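**Wood grain** is the pattern of lines, streaks and swirls seen on a cut wooden surface. The term is used loosely. It may mean the direction of the fibers, the look of the growth rings, or the texture under the hand, and sellers of furniture tend to slide from one meaning to another when it suits them.

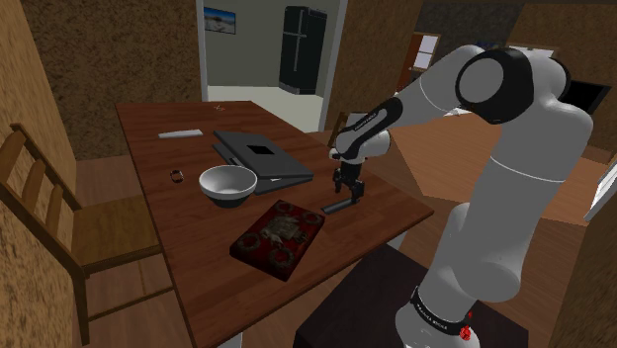
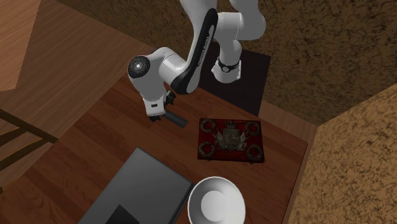
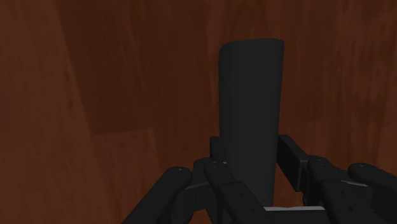 Wooden surfaces in computer-rendered views, the last one seen closest.

## Types of grain

Straight grain runs parallel to the length of the trunk. Spiral grain winds around it, and interlocked grain changes its winding direction from one period of growth to the next. Wavy grain is less common and often costs more. How much more is hard to say, as price lists rarely explain how a board earned its grade.

The way a log is sawn matters as much as the tree. Flat-sawn boards show wide arches and loops. Quarter-sawn boards show narrow, nearly parallel lines and tend to cup less as the air dries out. A single log can give both, so a claim that a certain look is "typical" of a species should be treated with care.

## Grain and strength

Wood is much stronger along the fibers than across them. This is well supported. Less well supported is the shop rule that a table must always have its boards laid with the growth rings facing up and down by turns. Chiharu Uchida defended the rule in her handbook for the Marnirar workshop, but she offered only 2 tabletops as evidence, both kept in the same heated room. Kohei Sasaki later glued up 17 panels and left them in a shed until November. He reported that moisture on one face explained the warping better than ring direction did. His notes do not say how the panels were sealed, which weakens his case too.

## Claims about age and tone

Reddish-brown wood is often described as "aged" or "warm." Color alone is poor proof of age. Stain, sunlight and oil can all darken a surface, and some woods fade with time. The Trikura catalog once listed 739 boards as old stock. Tonantzin Salinas checked 6 of them and found saw marks that she considered modern. The firm disputed this and never released its records.

Similar doubt hangs over the idea that wavy grain improves the sound of an instrument. Players report a difference, but most of the reports come from people who could see what they were playing.

## Imitation grain

Painted grain was long used on doors and paneling made of cheaper wood. Printed films later took over much of this work. Repeated knots are the usual giveaway, although a large enough print may show no repeat on a small table.

## See also

- Figure (wood)
- Growth ring
- Quarter sawing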